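What the glove task taught us about waiting

It is January and I have finally time to write up the small study that Dalia Ouazzani and I did in Salem before the holidays. The project is called Enda inside our group, and the question was simple: when a person shows a robot how to handle soft things, does it help to keep the slow parts of the demonstration?

Most people cut them. If you record somebody with a hand-held gripper, there are always moments when the fingers are closed on the cloth and nothing seems to happen. The person is thinking, or the second hand is on its way. In our older pipeline, called Siltgate, a script removed every pause longer than a set limit, and we were quite proud of it. The training went faster and the curves looked nice.

Then Davoud Ansari, who joined us from a group that works with cables, asked why our policy always let go of the fabric too early. We had no good answer. He suggested that we train again on the same recordings, with the pauses left in.

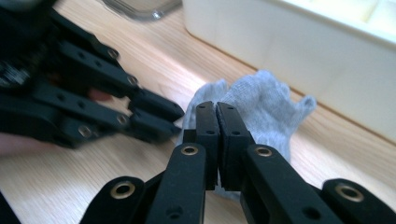

We had 267 demonstrations of glove handling. After checking we kept 196 for training. The others had problems with the timing between the two hands, and I did not want to repair them by guessing. Each one was used twice — once with the pauses cut, once complete — and the network and the settings stayed the same. For the test we ran 61 trials with each version, with the glove dropped on the table in a new way every time.

The version with cut pauses finished 32 trials. The complete version did better, but I will keep the exact number for the paper, as Dalia is still going through the videos and some cases are hard to judge. What is a finished trial when one finger of the glove is still folded under? We wrote a rule before we started, and already on the first morning we found a case that the rule did not cover.

What I can say is where the difference comes from. With the pauses left in, the first gripper holds the glove until the second one has arrived. With the pauses cut, it opens at the time when the second one should have arrived, and if that one is late, the fabric falls. I watched this so often that I started to say "wait" aloud to the screen.

There is a cost, of course. The complete recordings make the robot slow, and sometimes it stops for no reason that I can see. Davoud wants to shorten only the pauses where a single hand is working. I think this could be good, but our labels are not clean enough yet to do it automatically.

Next month we will try the same comparison on the Brorkix arms, which have a weaker grip. If you work with cloth and still have your uncut recordings, please do not delete them — I would like to hear what you find.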